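**Brannigan Swallowing Clinic opens a Saturday walk-in for people with reflux and trouble swallowing**

PORNDALE – I'm Yaa Ametepe, and I run the swallowing clinic on the second floor of Brannigan Hospital. Our press office usually writes these things, but they let me have a go at this one, so please bear with me!

Starting in April we're opening our doors on Saturday mornings to anyone in the Porndale area who has long-running heartburn, food that sticks on the way down, or a cough after meals that won't quit. You don't need a referral. You don't need to have tried three kinds of antacid first (though I know plenty of you have). Come in, sit down with one of us for a proper talk, and if you need a test we'll book it before you leave.

I've wanted to do this for ages. Last year we saw about 600 new patients, and the thing I kept hearing was how long they'd put up with it. People cut their meat smaller and smaller. They quit going out to dinner. One man told me he'd been sleeping in a recliner for 11 years and figured that was just how he slept now. Most of what we find is very treatable, and a lot of it can be sorted out with medicine, a few changes at mealtimes and some patience.

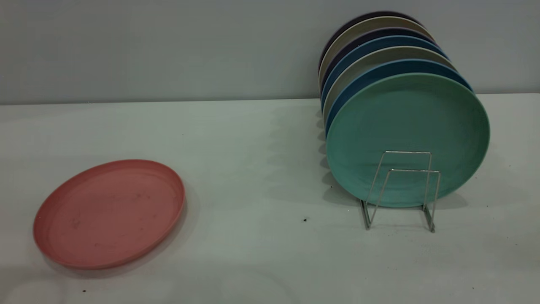

So what happens when you come in? First there's a chat with a nurse about what you eat, when it bothers you and which pills you take. Bring the bottles if you can, because half the names sound alike and I mix them up myself. Then you'll see either me or my colleague Balthasar Trummer, who joined us from Ostov last fall and is a whiz at reading pressure studies. A pressure study, if you haven't had one, uses a thin soft tube passed through the nose to measure how the muscles in your food pipe squeeze while you sip water. I won't pretend it's fun – but it's over pretty fast, and it tells us a lot.

Our speech and swallowing therapist, Xiomara Villanueva, will be there every week too. She works with people after a stroke or neck surgery, and she's happy to talk to family members who do the cooking at home.

"I'd much sooner meet someone early, when they're only avoiding toast," Xiomara told me when I asked her for a line. "By the time they're down to soup we have a lot more ground to make up."

The money for the extra hours comes from the Pritoder Fund, which has promised to cover staffing for 13 months. Bjarke Blöndal, who looks after grants there, says they'll look at the numbers with us before deciding on a second round. I'm hopeful, and I've already started bugging him about it.

One serious note. If food is stuck right now and you can't swallow your own spit, or you're throwing up blood, or you have chest pain, please go to the emergency room and don't wait for us.

The walk-in runs from 8:30 a.m. to noon. Use the east entrance, as the main doors are locked on weekends. Parking is free in Lot 2.

**Press contact:** Mortimer Mbeki, Communications, Brannigan Hospital, Porndale. Interviews with clinic staff can be set up on weekday afternoons.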